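Anyone else's packing room going automated?

furdale_packer
Morning all. Our place is bringing in grippers for the basket line in October, 400 gift baskets a shift, and I'm the one who's folded the cloths for years. They say I'll be "teaching" now - same pay, less bending. I do like the sound of that, my wrists certainly do! 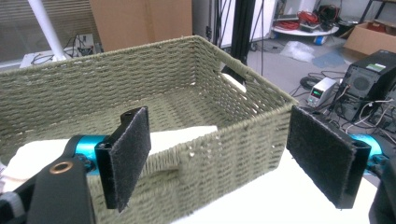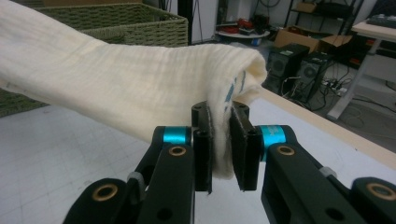
Green basket, pale cloth, that's the job.

My worry is the younger ones, who learned the work by standing next to me and chatting.

comell57
Sorry, but "teaching" lasted 2 months at our shop, then they cut the hours.

Tegwen Mathias
I'd disagree, friend. At Navickas we kept everybody, and I moved over to checking, which I've come to enjoy. Get the hours in writing though.

furdale_packer
Thank you both, I'll ask about that before my shift.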